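## 4 台布的铺设与日常保养

本节适用于 Porkudum 系列棉质及混纺台布。首次使用前请先读完 4.1,洗涤标签上的说明与本节不一致时,以标签为准。

### 4.1 首次使用

1. 拆去包装和固定用的纸板,检查四边有无脱线。
2. 用冷水单独浸泡一次,不加洗涤剂。深色线条图案的款式可能有少量浮色,属正常现象。
3. 平摊晾至半干,再用中温熨斗从背面熨平。
4. 完全晾干后再铺上桌面。

> **注意:** 首次下水后台布会略有收缩。裁边或改尺寸请在下水之后进行。

### 4.2 铺设

1. 擦净桌面,等水迹干透。
2. 如使用 Costow 防滑衬垫,先铺衬垫,衬垫每边应比桌面短 2 厘米。
3. 将台布对折,折线对准桌面中线,再向两侧展开。
4. 有格线的款式,以格线与桌沿平行为准,从中间向外抚平。
5. 四角下垂长度一致后,装上 Dalard 桌布夹。圆桌不用夹子。

> **小心:** 台布下垂过长容易绊到儿童。家中有幼儿时,请把多余部分折入桌面下方并夹紧。

### 4.3 洗涤

- 水温不超过 40 ℃,选轻柔程序,脱水转速不超过每分钟 1000 转。
- 每次加中性洗衣液 100 毫升以内,不用含氯漂白剂。
- 油渍先用 Barta 去渍皂轻搓,静置片刻后再入机。
- 果汁、茶渍应尽快用冷水冲洗背面,不要用热水。
- 不建议烘干。必须烘干时选低温档,半干即取出。

### 4.4 收纳

1. 确认台布干透,折叠时避免每次都压在同一道折痕上。
2. 放入透气布袋,不要用密封塑料袋。
3. 潮湿季节(如七月)应取出通风一次。

更换夹子或衬垫时,请报配件编号 913,并注明桌板厚度。 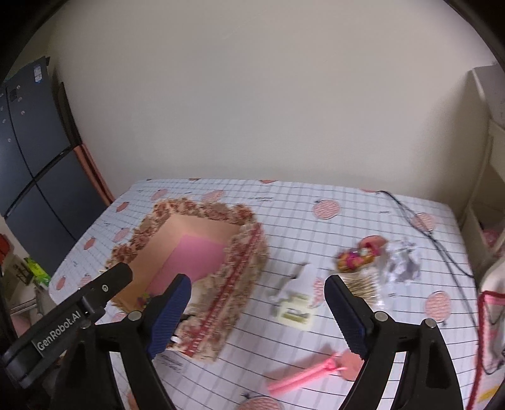 桌板带圆边的,还需量出圆边以内平直部分的厚度,一并写在订购单上。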